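Gesia Recipe Cards - README

What it is

Gesia is a small collection of home recipes, typed from the handwritten notebooks of two families, Bermúdez and Urrego. It has 600 cards in plain text. Of these, 592 have a complete list of ingredients. The other eight have only the title and the steps, because the page was torn or the ink was too weak to read.

Files

cards.csv - one row for each recipe
units.csv - table of old kitchen measures and their value in grams or milliliters
notes.txt - comments from the typists

Fields in cards.csv

id, title, notebook, page, ingredients, steps, servings, typist

The field servings is often empty. The old cooks did not write this number and we did not want to guess it.

How the cards were made

Gladys Betancur and Rigoberto Manríquez typed the text. Sheyla Cáceres compared every card with its notebook page and marked the doubtful words with a question mark in brackets. We kept the original spelling in the title, also when it is wrong. In the steps we corrected only the errors that make the meaning difficult.

Known problems

Notebook 24 has no page numbers, so the page field there is our own count. The measure "cup" has two different sizes, please look in units.csv before you convert. In 30 cards the oven temperature is given only as "soft" or "strong" - we left it so.

Typing

All text was entered by hand, one notebook at a time. Please save in UTF-8, or the accents will be lost.

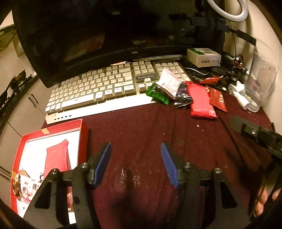

Keyboard and TCL monitor on the maroon cloth.

Changes

November: added the soups from the Urrego notebooks, corrected the units for lard.

Use and contact

You can use the cards freely for study and for cooking. If you print them, please name the collection. Corrections go to Elvira Espinoza, with the id of the card and the word you think is wrong.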